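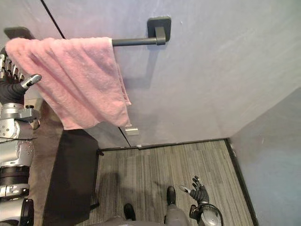 A reply to yesterday's thread asked why the caramel recipe specifies a final temperature when every cookbook on their shelf says "deep amber." Color depends on the pan and the kitchen light. Temperature doesn't.

2/ Test batch: 200 g sugar, 60 g water, 90 g butter, 120 g cream, 4 g salt. Heavy saucepan, medium burner, no stirring once the sugar dissolves.

3/ I pulled the sugar at 340 F, 350 F and 360 F. At 340 the sauce tastes sweet and little else. At 350 there is some bitterness and it still pours. At 360 it is good on ice cream and too harsh for a tart.

4/ Warm the cream first. Cold cream makes the sugar seize, and you spend four minutes melting lumps back in.

5/ Thermometer is a Drolaner probe. It reads 2 degrees high in boiling water here, so I subtract 2. Check yours before trusting any number in this thread.
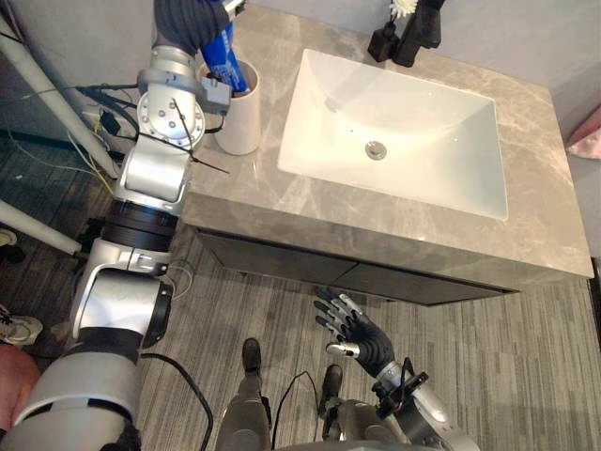 Bathroom sink, stone counter, black faucet.

6/ Butter: Peseritz unsalted for all three batches. I tried the Wihongi cultured butter in November and the sauce split at the edges on cooling. One batch only, so treat that as a note and nothing more.

7/ Storage: glass jar, refrigerator, two weeks. It sets firm. Reheat in short bursts at half power and stir between them. If it looks grainy, add a teaspoon of hot water.

8/ For the tart shell, fill at 39 g per 3-inch case and chill for an hour before the ganache goes on. Any warmer and the layers bleed.

9/ Next batch swaps 30 g of the sugar for glucose syrup. Same pan, same burner, 350 F.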